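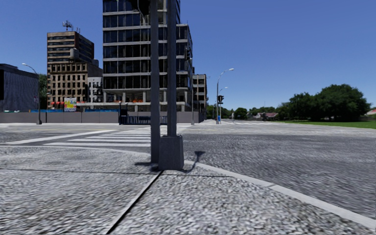
Print this article | E-mail this article

3.2 Hand cream and skin moisture

We asked 106 office workers to use the Cerkden hand cream twice a day during March. Fourteen left the study early, so the results are from 92 persons. Moisture was measured on the back of the left hand, always before the morning application. The increase was clear in the first week and then became slower. Persons who wash their hands very often had a smaller increase, as Partanen also reported for the Wuvent balm.

Figure 2. Sidewalk, street lamps and glass high-rise.
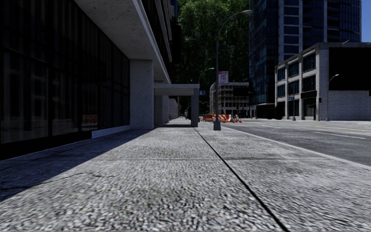 3.3 Opinion on the scent

Most participants found the scent pleasant, but 10 of them described it as too strong for the office.

Shares: 3 | Comments: 0
Contact | Back to top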